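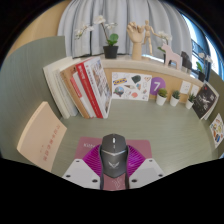
Re: [revisores] Unificar el glosario antes de la segunda lectura

Inicio Archivo Hilos Normas Buscar

11 de mayo de 2023, enviado por la moderación de la lista

Hola a todos:

Respondo al mensaje sobre el glosario de Grirnora, que copio recortado para que se entienda el hilo:

> Tengo que revisar un manual de 168 páginas traducido por varias
> manos. La agencia me pasa un glosario en hoja de cálculo, pero la
> mitad de los términos no coincide con lo que hay en el texto. ¿Corrijo
> el texto según el glosario o al revés? ¿Y cuándo lo hacéis, antes de
> leer o sobre la marcha? Entrego en dos semanas y todavía no he
> empezado la lectura de verdad.

Mi respuesta corta es que el glosario se arregla antes. En enero revisé un catálogo para Procházka en condiciones parecidas y lo hice sobre la marcha. Llegué al último capítulo con tres soluciones distintas para la misma pieza y tuve que volver al principio. Perdí cuatro días que no facturé.

Ahora hago una pasada previa, sin leer. Abro el glosario, lo ordeno por el término de origen y busco cada entrada en el texto completo. Si la traducción coincide, la marco como cerrada. Si no coincide, anoto las variantes en una columna aparte y sigo. No decido nada en esa fase. En un glosario de 70 entradas tardo una mañana.

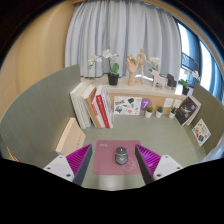 Ratón sobre la alfombrilla.

Con las variantes anotadas escribo a la agencia. Un solo correo, con una tabla de 2 columnas: lo que dice el glosario y lo que dice el texto. Pido que contesten ahí mismo. Grirnora suele responder en el día si se le pregunta así; si se le mandan las dudas de una en una, las últimas se quedan sin contestar – me ha pasado más de una vez. Las que no contesten las resuelve una misma y lo deja por escrito en la nota de entrega.

Sobre quién manda, si el glosario o el texto, depende de quién lo haya hecho. Si viene del cliente final, manda el glosario aunque no nos guste. Si lo ha montado la agencia a partir de trabajos anteriores, yo le doy menos peso. El de Simonov, por ejemplo, mezclaba términos de máquinas agrícolas con otros de grúas y había que mirar entrada por entrada.

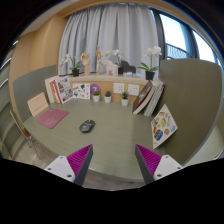 La segunda lectura es ya de estilo y conviene hacerla otro día. Yo la hago en papel, con el glosario cerrado impreso al lado, y no toco el ordenador hasta acabar el capítulo. Para eso necesito apartar cosas: dejo la alfombrilla hacia la izquierda, aunque quede torcida como en la foto, y el ratón fuera de ella, sobre la mesa. Después paso las correcciones de una vez. Si un capítulo trae más de 5 cambios de terminología, vuelvo a mirar el glosario, porque seguramente cerré mal alguna entrada.

Otra cosa que no preguntabas: guarda una copia del glosario tal como te lo dieron. En Vera lo sobrescriben al importar y luego no hay manera de demostrar qué decía el original.

Si alguien trabaja de otra forma, que lo cuente en este mismo hilo. Los mensajes sobre tarifas, por favor, en hilo aparte.

Un saludo.

Comentarios

Gracias, era mi mensaje. Ya he mandado la tabla. Me han contestado a casi todo, quedan las abreviaturas.

Yo añadiría una tercera columna con el número de página. A la agencia le ahorra buscar y a mí también cuando vuelvo.

¿Los plurales los buscáis aparte? A mí la búsqueda simple se me deja la mitad.

Busco por la raíz, sin terminación. Salen falsos positivos pero pocos.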